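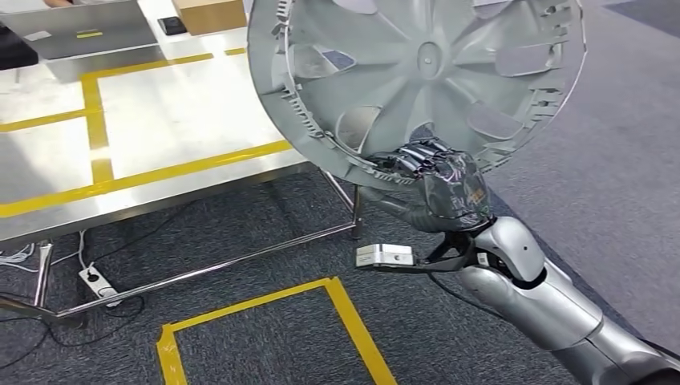 Category: Talks & Events > Repair and Reuse

Speaker notes, Teodor Zamfir. "Should we bother saving plastic parts?"

Start with the big grey part. Ask who would put it in the skip. Wait for hands.

I was asked to speak in favour of reusing mouldings like this. I'm half in favour at best. Say so early.

Points on the part itself:
- Hub in the middle, wide spokes, raised rim. Looks tough. Looks prove very little.
- Rim is all small tabs, notches and clips. In my experience those go first, and one broken clip can mean a rattle for years.
- Faint scuffs on the flat faces. Scuffs don't bother me. Hairline cracks near a hub do, and you won't find them from the back row.

The Fomton figures. They say 3148 parts taken in since May, 315 refitted. Ask what became of the rest. I did ask. Macario Quezada sent me a leaflet.

Moroz claim their cleaned housings are "as new". Compared with what? I want to see 300 of them after 2000 hours' use. Until then it's a slogan. (Don't get drawn into Tondis, different plastic.)

What I'd accept: check every clip by hand, bend nothing back, write down why a part was refused. Dull work, and it costs money.

Questions. If someone brings up Fudatgate, say I haven't read the report yet, and move on.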